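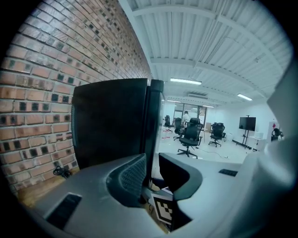

Hand-held gripper by the brick wall, marker between the fingers.

Comparing finger pads on a hand-held gripper

We keep two gripper bodies on the Clakbridge bench, one with Parri pads and one with Vurkach. Khurram Mughal ran both for a week in February, 115 grasps each. What helped:

Wipe the pads with a barely damp cloth before every session. Dust makes a good pad look like a bad one.

Check that the marker between the fingers is flat and clean. If the camera loses it when you squeeze, fix the bracket before you blame the software.

Test with things you already own – a mug, a sponge, a roll of tape, a house key. Keys are the hardest. Do those last.

Coil spare cable at the base of the wall. Anything that crosses the floor goes under tape.

Change one thing at a time. Rupert Wyss swapped pads and camera on the same Friday and had to throw out 22 runs.

Parri held smooth mugs better. Vurkach let go more cleanly, and its pads peel off without a blade. For kitchen items we now start with Parri.

Write the pad's start date on the back in pencil. Ink comes off on the glue.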